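旧床垫去哪儿了

斯特卡姆的大件垃圾回收点在城北铁路桥下面，早上七点开门。六月里我去过几次，每次去，门口都已经排着小货车，车斗里装的多半是同一样东西。宋桂兰在回收点管过磅，她说沙发有淡季，柜子有淡季，床垫没有。

“搬家的人扔，换房客的扔，老人去世了家里也扔。”她把一张过磅单夹到板子上，“夏天多一点，七月最多，学生退租。”

床垫是家里用得最久的东西之一，也是最难处理的东西之一。它体积大，压不扁，弹簧会缠住破碎机的转轴，泡沫一着火就冒黑烟。填埋场不爱收，焚烧厂要先拆了才收。旧衣服有人捐，旧家具有人翻新，旧床垫放在楼道里，邻居只会打电话投诉。

我开始留意这件事，是因为自己家里要换床垫。原来那张睡了十六年，中间陷下去一道沟，两个人睡觉会往一处滚。店里送新床垫的师傅说可以帮忙把旧的拉走，收四十五块钱。我问他拉到哪里去，他说拉到仓库，仓库再拉走。再往后他就不清楚了。

我顺着这条线往下问，问了将近一个月。

先说送货的仓库。那是一家叫赫西尔的家居连锁店在城外租的库房，一半放新货，一半放收回来的旧床垫。旧床垫立着码，一张靠一张，外面套着新床垫拆下来的塑料袋。库房主管萨伊德·拉姆拉尼在这一行做了八年。他告诉我，收旧这件事最早是促销手段，顾客买新的，旧的免费拉走；后来免费拉不动了，改成收费，量也没见少。

“以前店里想的是怎么把新的卖出去，”拉姆拉尼说，“现在每天早上我先看旧的那一半还剩多少地方。地方不够，新货就进不来。”

旧床垫到了库房，先分三堆。一堆是干净、没塌、标签还在的；一堆是脏了破了、里面还能拆的；还有一堆是受潮发霉或者有虫的，直接缠上膜，等焚烧厂的车。分拣靠手和眼睛。工人先看四角，再看接缝，用手掌沿着边压一圈。接缝里有黑点的，不用再看第二眼，去第三堆。

第一堆最少。拉姆拉尼不愿意给我具体的比例，只说“少得让人不好意思讲”。这一堆里的床垫，有些是顾客试睡期内退回来的，睡过几个星期，嫌硬，或者嫌软。按照很多地方的规矩，退回来的床垫不能再当新品卖，只能清洁消毒以后注明翻新，低价处理，或者送给收容机构。翻新要花人工，低价卖又卖不了几个钱，有的商家算来算去，干脆不翻了。

第二堆去戴林。

戴林是一家拆解厂，在河对岸的旧纺织厂房里。厂子不大，两条线，一条拆弹簧床垫，一条拆泡沫和乳胶的。我去那天，带我看车间的是博热娜·奥尔舍夫斯基，她从开厂的时候就在这里，原来是隔壁纺织厂的挡车工，纺织厂关了，厂房换了招牌，她没换地方上班。

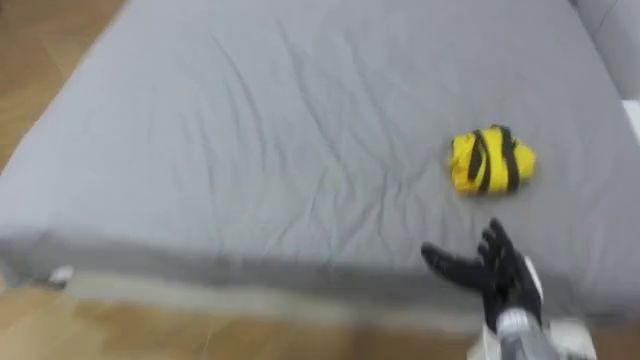 弹簧床垫的拆法，说出来很简单。沿着包边划开，把面料整张揭下来，再揭垫层，椰棕归椰棕，棉毡归棉毡，海绵归海绵，最后剩一副钢架。熟手拆一张用不了几分钟。麻烦出在细节上。有的床垫面料和海绵之间打了胶，揭不干净，海绵上带着布，布上带着海绵，两样都卖不出价。有的把每个弹簧单独缝在无纺布小袋里，睡着安静，翻身不影响旁边的人，拆起来却要命：钢和布要一个一个分开，人工拆不划算，机器拆又常常卡住。

“睡的时候越舒服的，拆的时候越不舒服。”奥尔舍夫斯基说。她手上戴着防割手套，左手食指那里已经磨穿，贴着胶布。

钢架压成块，卖给钢厂，这是最稳定的一笔收入，价钱跟着废钢行情走。海绵打碎以后重新粘合，做地毯底下的衬垫，也做体育馆里的软垫。棉毡和毛毡可以做隔音材料。椰棕最不好办，运去做园艺垫料，园艺公司嫌里面有线头。面料基本没人要，混纺的、印花的、绗缝的，什么都有，大部分最后还是进了焚烧厂。

戴林的账我看不到，厂里的人也不肯多讲。奥尔舍夫斯基只说了一句，如果只靠卖拆出来的材料，这个厂开不到今天。每收一张床垫，送货的一方要付处理费，这笔钱才是大头。也就是说，我付给送货师傅的四十五块，其中一部分最后到了这里。到底是多少，经手的每一家说法不一样。

钱由谁出，是这几年争得最多的问题。有的国家已经让生产商承担回收责任，卖一张新床垫，价格里就含了将来处理它的费用。斯特卡姆还没有这样的规定，市里的做法是居民自己送到回收点免费，上门来拉要收费。结果可以想见。自己有车的人送去了，没车的、住高层没电梯的、上了年纪的，床垫就留在屋里，或者半夜放到路边。

亚德维加·齐林斯基住在普赖斯街的一栋老楼里，四层，没有电梯。她今年春天换了床垫，旧的竖在走廊里放了整整两个月。她打过市政电话，对方让她把床垫搬到一楼门口，可以预约来收。她说她要是搬得动，就不打这个电话了。后来是她外甥来吃饭，跟楼下邻居一起抬下去的，下楼的时候蹭掉了二层墙上一块漆，楼管又找她谈了一次话。

“那张床垫是我结婚以后买的第二张，”齐林斯基说，“买的时候两个伙计扛上来，没觉得有什么。”

她的新床垫是卷起来装在纸箱里送来的，抽了真空，一个人就能拎上楼。拆开以后在床架上慢慢鼓起来，屋里味道大，她开了两天窗。这种压缩卷包的床垫近几年卖得很多，网上下单，省了展厅，也省了运费。它进门容易，出门和别的床垫一样难。放开以后，家里没有人有办法再把它压回那个纸箱里去。

拉姆拉尼对这类床垫的看法比较直接。便宜的卷包床垫用的泡沫密度低，睡不了几年就塌，塌了就换，换下来的拆开只有一整块泡沫和一层罩子，没有钢可卖。库房里这类货在增加。他让我用手按了按其中一张，按下去以后，手印隔了很长时间才回来。

也有人在设计那一头想办法。玛娅·弗鲁布尔在一所工艺学校教软体家具，她的课上有一项作业，要求学生做一张单人床垫，交上来以后由另一组学生拆，不许用刀。第一年交上来的作品大半没通过，学生习惯了用胶，觉得不打胶就会移位。后来有人用绳子穿，有人用布扣，有人把垫层做成一格一格的抽屉，从侧面塞进去，哪一层塌了换哪一层。

弗鲁布尔说，这些做法都不新鲜。她祖母那一辈人用的床垫，隔几年就请师傅上门，把面子拆开，里面的羊毛或者马毛掏出来，重新弹松，塞回去再缝上。师傅在院子里支一张架子，一天做完。那种床垫一用就是半辈子，面子换过几回，里面的毛还是原来的毛。后来弹簧床垫便宜了，请师傅的工钱比买一张新的还贵，这个行当就慢慢没有了。

我问她，学生的设计有没有厂家来谈过。谈过，她说，谈完就没有下文。厂家担心的是保修。能拆开的床垫，顾客会自己拆，拆了装不好，再来要求退货。还有一层他们不大明说：一张可以换芯的床垫，等于少卖一张新的。

关于床垫该多久换一次，我在采访里听到了好几种答案。店里的销售说八年，包装上也常这么印。奥尔舍夫斯基说她拆过比她儿子岁数还大的床垫，弹簧照样是好的，坏的是上面那层海绵。宋桂兰说她家的睡到现在没换，她不打算换，因为她知道换下来要送到哪儿、过谁的磅。

床垫能不能睡久一点，和平时怎么用也有关系。几个做这行的人给的建议大体一致，都不复杂。新床垫头一年隔两三个月掉一次头，双面的可以翻面。床架的横条间距不要太宽，太宽了床垫会从缝里往下坠。套一层能拆洗的保护罩，汗和水不要进到里面去，受潮是床垫进第三堆的主要原因。不要把床垫直接放在地上，底下不透气，翻过来常常是一片霉点。早上起来不必急着铺床，掀开被子晾一会儿再铺。塑料包装膜要撕掉，有的人家怕弄脏，睡了几年也没撕，里面早就潮了。

真要扔的时候，先打电话问清楚再动手。斯特卡姆的回收点收整张的床垫，不收自己在家割开的，割开的不好过磅，碎海绵飞得到处都是。有虫的要提前说明，用膜裹严实了再运，否则会连累一整车。干净的床垫可以问问收容机构，但不要不打招呼就放在人家门口，他们收到不能用的，也得自己花钱处理。

回收点那边，今年还添了一件事。市里打算从七月起给上门收取的床垫分两档收费，六十五岁以上和住无电梯楼房的居民减半。通知贴在磅房的玻璃上，打印纸，四个角用透明胶粘着，落款是2019年6月30日。宋桂兰说这几天打电话来问的人不少，问得最多的是减半要什么证明。通知上没有写，她已经往上面报了，还没有答复。

我自己的那张旧床垫，最后没有查到下落。拉姆拉尼翻了收货单，我家那天的车上装了好几户的货，进库的时候没有按户登记。从年头和塌陷的程度看，他估计进了第二堆。钢架大概已经压成块了，海绵在戴林排队等着打碎，也可能已经铺在谁家的地毯底下。

我离开仓库的时候，院子里又倒进来一辆车。两个工人跳上车斗，一人抓一头，把最上面那张往下递。下面接的人先摸了摸四个角，然后朝左边指了一下。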